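The Dish Room at Tatgate Gets a Second Pair of Hands

Ludside's robot unloads racks at a staff residence. The people who used to do it now do something else, for most of the same hours.

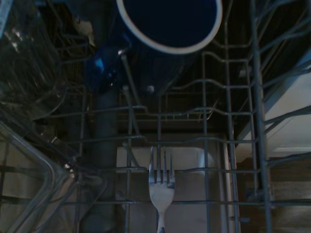
Mugs are the easy part, according to Wilmer Nina, who manages the kitchens at the Tatgate residence. A mug has a rim and a wall thick enough to grip, and it survives a clumsy release. Forks take longer. They lean, they slip between rails, and the gripper has to close on a handle a few millimeters wide without catching the wire next to it. Clear glass is slowest of all, as depth sensors read it poorly.

Tatgate houses employees of Skestholm, a timber processor, in small apartments with shared kitchens. Each kitchen has a household dishwasher. Until last April, emptying them fell to a crew of 4, who walked the floors from 6 a.m. and handled 254 racks in a normal week. The Ludside unit, a single arm on a wheeled base, now takes 167 of those. The crew takes the rest, including any rack the arm has refused.

Refusals are logged by cause. The largest group is clear items that overlap, followed by dishes nested too tightly to separate. When the arm refuses, it stops, backs away from the rack and sends a message to a handheld. Someone then walks over.

That walking was not in the original plan. Yeison Restrepo, who has worked the floors for six years, said the first month was worse than doing the job by hand.

"You had your route, and it kept breaking your route," he said. "Third floor, then first floor, then third floor again for one glass."

Refusals are now held and released in batches by floor. Restrepo also asked for a change to the loading guide posted in each kitchen, which puts glasses on one side of the upper rack and flatware with the handles down. Residents follow it unevenly.

No positions were cut. Hours per person fell slightly and pay was held level under an agreement that runs for one year. Two of the crew have trained on the arm's maintenance schedule, which covers gripper pads, wrist camera cleaning and the wheel brakes. The training carries a higher hourly rate. The other two declined it.

Restrepo was one of those who took it. His wrists hurt less, he said, and he spends more of the morning alone. The crew used to work in pairs.

Breakage is a separate argument. The arm has handled 1,648 racks since the count began, and its losses are mostly stemware. Nina considers the rate acceptable. The supplier of the gripper pads, Gatti, has sent a softer compound for testing, and the first set goes on the arm when the current pads wear out.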